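Cludcombe bread swap moves to the old library hall

The monthly bread swap in Cludcombe has grown so much since spring that it is packing up and moving across the street, and anyone who has tried to squeeze past the coat rack at the Jaidee tearoom with a warm loaf under one arm will understand why. From September the bakers will meet on Tuesday evenings in the old library hall, which has proper windows, a long counter and — a great comfort to many of us — plenty of chairs.

The idea is as simple as ever. You bring something you baked, you put it out with everyone else's, and you go home with something a neighbor made. The last swap at the tearoom drew 74 people, and there was rye, cornbread, cinnamon rolls and a very handsome braided loaf that went in the first minute. 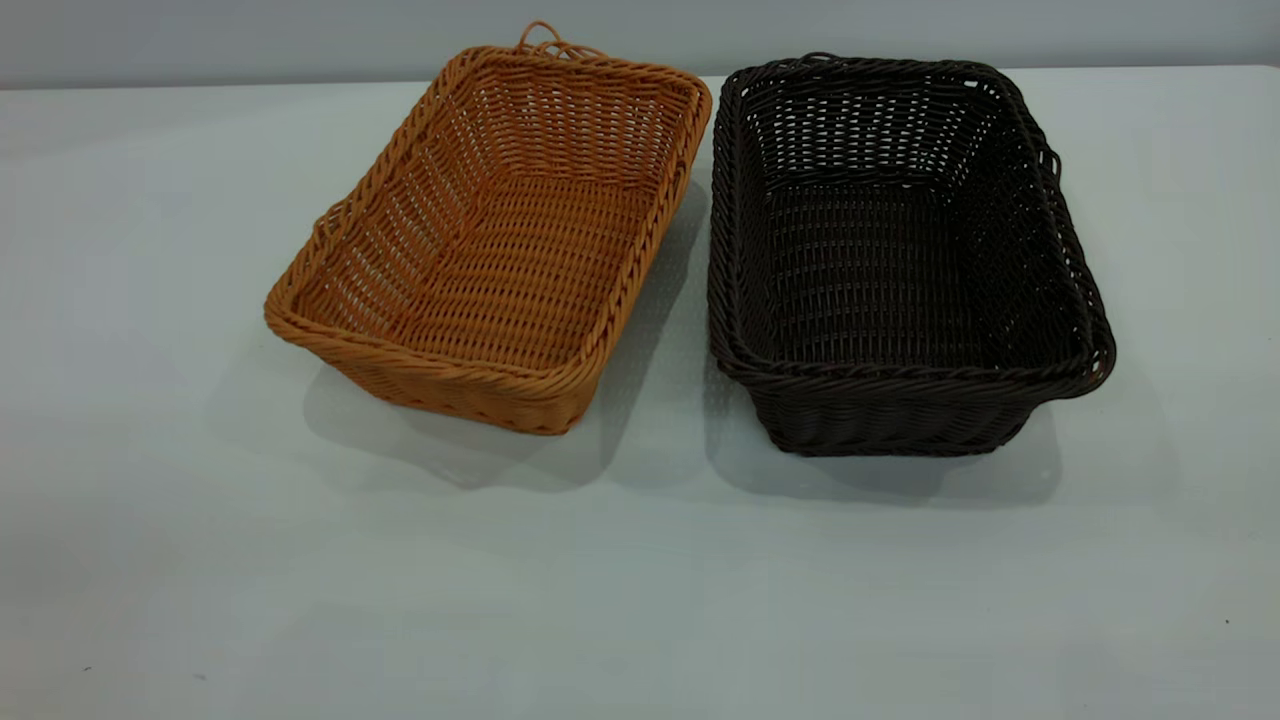
Santino Maldonado would like to see the new hall open a little earlier, as plenty of families have to get the children home by eight and it seems a shame for them to miss the sweet things. He also hopes the sourdough starter table will come along too, having taken home a jar himself and kept it going all summer.

The hall needed a little money spent on it first, and a bake sale in June brought in $2000 toward new lights and a coat of paint. Doors open at 6:30, and coming along is free. Please label anything with nuts.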